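Second arm first, gripper spares later: Dandelside's budget year

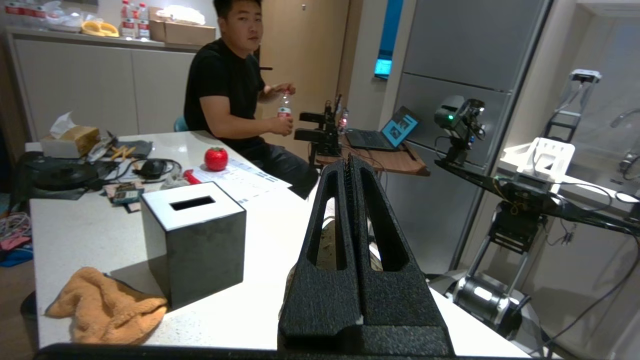 Gripper over the bench at Dandelside, towel and tissue boxes within reach.

2018-01-18

Zinash Tilahun has 20 minutes before a supplier call and spends the first of them hunting for a quote. Finds it. Puts it face down.

"Everyone budgets for the arm," she says. "Then the fingers wear and there's no line for fingers."

She does the equipment planning at Dandelside, a small automation outfit doing household handling jobs. Towels, boxes, hand tools. Last August she asked for 144 thousand dollars and got 100. So, a rewrite. Cables and mounts stayed in, the second bench went.

"I'd rather own fewer things and have spares for teh lot of them."

Two quotes on the go, Skomix and Lopes. Skomix is cheaper up front — 88 thousand — but the service plan is separate and she hasn't seen a price for it. Lopes folds service in, and wants roughly 100 days to deliver. Too long? "Depends who's asking. For me, no. For the people on the bench, yes."

Leasing came up too, through Stunden. She's lukewarm. Fine for a trial, she reckons, but the return conditions ran longer then the lease.

Her advice to a smaller shop: price the grippers and the training days before you ring anyone about an arm. Then the phone goes, and it's Lopes.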